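Ruvholm clothing drive passes 2,000 items, folding goes into the evening

Ruvholm Local, April

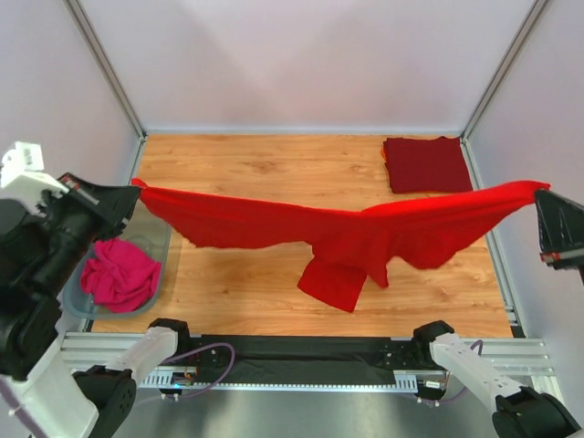 A red long-sleeved top is held up over the folding table, with a folded maroon garment behind it and a basin at left with a pink cloth still in it.

RUVHOLM - The spring clothing drive on Drulis Street has gone past its goal of 2,000 items, and the sorting is now the slow part.

The tally on the door stood at 2,190 by 4 p.m. Goal was set back in the winter and most people at the Wistent Hall thought it was a high one. Last year's drive stopped short of it.

Drop-off is closed for now. Bags left on the front steps overnight will not be taken in, organizers said, after rain got into several of them last week. Please don't leave bags on the steps. Please don't leave them at the side door either.

What's left is folding. Every piece gets checked, held up full width by the corners, looked over for holes and stains, then folded flat and stacked. Long sleeves take the longest. Knits and fleece too, they slide around and the sleeves come loose from the fold as soon as the stack is moved.

Warm things go first this year. Sweaters, fleece, long-sleeved tops. Nights are still cold up the valley and that is what people have been asking for, the hall said in a notice on its door. Summer clothes will be held back untill next month and given out separately.

Roughly 800 pieces were folded and boxed as of this afternoon. The rest is in bags along the back hall, sorted by size only.

Boxes are coming from Subramaniam Storage, the moving and packing firm on the east side, which dropped off 58 flat cartons this week and has said more can be had if they run out. Each carton gets one size and one type of clothing, marked on the short side. Mixed cartons were a headache last spring. Families had to dig to the bottom for a child's size and the folding was undone in ten minutes.

Some of what came in can't be used. Single socks, torn linings, a good many shirts with missing buttons. Buttons are being sewn back on where theres a match. Torn cotton is going to the bike shop next door for rags, nothing is being thrown out that can be cut up.

Clothes that smell of storage are washed again before they are folded. The hall has one washer, so this is backed up too. Anyone able to take a load home and bring it back clean and dry should ask at the front desk. Mild soap, no scented sheets. Reds and dark colors seperate please, a batch of white school shirts went pink on the second day and has been moved to the play clothes.

Giveaway opens at 9 a.m. at the end of the month in the main room, side entrance on Drulis Street. No sign-up, no proof of address. Bring your own bag if you have one. Adult sizes along the window wall, kids' sizes on the stage, baby clothes at the table by the kitchen door. Coats are not part of this one, they went out in the fall.

Parking is tight. The lot behind the hall holds only a few cars and the near half of it is blocked by the roof work, which the town says will run another two weeks. The number of spaces on the street is the same as always. The bus stops at the corner.

Folding hours this week are 10 a.m. to noon and again from 5 p.m. to 8 p.m. Tables are set up, tea is on. No experience needed, the fold is shown at the start of each shift: face down, sleeves in, thirds, then half. Hall asks that everyone use the same one so the stacks fit the cartons.

Hangers are not needed. Neither are more bags. Strong packing tape is, and thick black markers.

Anything left over after the giveaway goes to the Wistent Hall swap rack, open mornings all year.

Correction: an earlier version of this item gave the evening folding shift as ending at 9 p.m. It ends at 8.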